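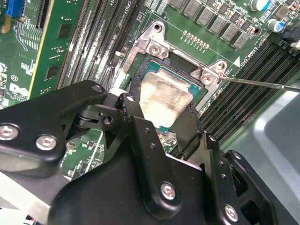 Week 4 – Binville server refurb, notes

Panby cell pulls used CPUs, old paste and all. Some 340 boards a week; 200 by hand before April.

What changed for the bench people:
– less bent-pin blame, more waiting on the cell
– screwdriver work still shared, nobody wrote down who does waht
– 16 techs, same pay grade, new duties (ask: fair?)
– cleaning paste = now "the boring job"

Read the Grastinness case for next time, first half only. Bring one task you would not hand over, and teh reason.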